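# Chapter 11: Lending and Returning

Before the student begins this chapter, he or she should have read Chapter 4 on the catalogue, and should know how a shelf mark is built. In the present chapter we leave the question of where a book stands and turn to the question of where it goes when a reader takes it home. In a small library this is the larger part of the daily work.

Many people believe that lending is simple. A reader brings a book to the desk, the book is written down, and the reader leaves. In the library of Wundidon, where I learned the profession, it was done in this way for a long time, with one thick notebook and a pen on a string. The notebook worked well as long as the same person sat at the desk every day. When a second person was employed, the trouble started. One of them wrote the title first and the other wrote the name of the reader first, and after one winter it was very difficult to say which books were out and which were lost.

The collection at that time had 3,338 volumes. When we made the first full check of the shelves, 140 of them could not be found, and for only 20 of these could we read in the notebook who had taken them. This chapter is written with that winter in mind.

## 11.1 The words we use

Some words have a special meaning in this book. The student should learn them now, as they are used in all the sections which follow.

- **Loan:** the period between the moment when a book is recorded as given to a reader and the moment when it is recorded as received back. The loan does not end when the book is laid on the desk. It ends with the record.
- **Due date:** the last day on which the book may be returned without a reminder.
- **Renewal:** a new loan of the same book to the same reader, with no time between the two.
- **Reservation:** the request of a reader for a book which is at present with another reader.
- **Reference copy:** a book which may be read in the building only.

Please note that in some libraries the word "extension" is used in place of "renewal". The two mean the same.

## 11.2 Three systems of recording

We shall study three systems. They are named after the towns or persons where I met them first, and the student will find other names for them in other books.

The **Stemeck system** uses one card for each book. The card lives in a pocket inside the back cover. At the moment of the loan it is taken out, the number of the reader is written on it, and it is put in a tray behind the due date. The tray then shows which books are expected on which day.

The **Amrani system** uses two cards, one for the book and one for the reader, which are kept together during the loan. It takes more space at the desk, but it answers a question that the first system answers badly, namely how many books one reader has at home.

The **Plivau system** is a list on a computer. It can give both answers quickly, if the entries are made with care. The mistakes of the notebook can be repeated on a computer without any difficulty, and in section 11.5 we shall see several of them.

## 11.3 The return

My former colleague Mounir Berrada had one rule for the desk, and I give it here in his words: "A returned book has no friends until it has a record." He meant that it should not be lent again, shelved or put in a bag for repair before the loan is closed.

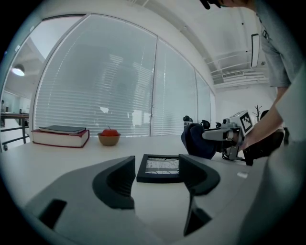

The order of work at the return is therefore fixed. First, the loan is closed in the card tray or in the list. Second, the clerk looks whether there is a reservation. Third, the book is opened and its condition is checked, beginning with the spine and the first pages. Only then does it go to the trolley.

If a page is loose or a cover is torn, this is noted on a slip with the date written in full, for example 3/31/26, and the slip stays in the book. Small damage is not discussed with the reader at the desk when other readers are waiting.

## Before you continue

Visit a library near your home and watch the desk for one hour. Write down in which order the clerk does the steps of the return, and whether the order changes when there is a queue. Keep your notes, as you will need them for the exercise at the end of section 11.4.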